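Project report: Tramari, a small arm for sorting toy bricks
Second-year mechatronics, Nindmont College
Build diary and results, handed in March

3. Printing and assembly

The original plan gave two weeks to printing. Printing took five, most of which I spent learning that orange filament from the bottom of a cupboard is cheap for a reason. Twelve parts had to be done again. The shared workshop at Skolomar has two printers, one of which works, and the queue for it is a sheet of paper that people treat as a suggestion.

Assembly was quicker. The shoulder went together in an evening, then came apart the next evening when I found I had trapped a cable inside it. The base is bolted to a flat mounting plate full of holes, more holes than I will ever need, but I drew them before I knew which ones I wanted. A clamp holds the whole thing to the table. My first attempt without a clamp ended with the arm lying on its face — the report template asks for "lessons learned", so please count this as one.

4. Control

The joints are driven by hobby servos on a bus. I bought them second-hand from Rusnák, a parts shop near the station with a returns policy of "no". One had the wrong gear ratio and sulked under load. I moved it to the wrist, where it has less to complain about.

Positions are recorded by hand: move the arm to where it should be, press a key, repeat. Playback joins the points up. The first version did this in straight lines and at full speed, and it should not be run near a mug. The current version slows down for the last 40 mm above the plate, which costs time but saves bricks.

5. Testing

The task was to pick up a brick from the studded plate and put it somewhere else on the same plate. I ran it on a Tuesday from lunch until the building closed. The result was 76 per cent of bricks lifted cleanly. Most of the failures were a finger landing on a stud beside the brick and pushing the arm slightly out of line.

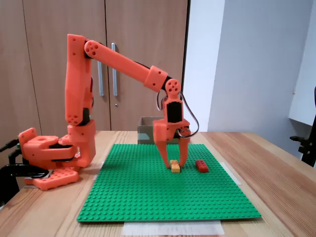 Why not use suction instead of fingers?
The studs on top of a brick leave very little flat surface for a cup to seal against, and a pump would have eaten what remained of the budget.

6. What I would change

Thinner fingertips, first of all. A stiffer forearm. A table that belongs to me. The software also needs a proper stop button, as pulling the plug works but makes a poor impression at demonstrations.

Files and the parts list are in the appendix, apart from the wrist drawing, which is version 3 and should be version 4.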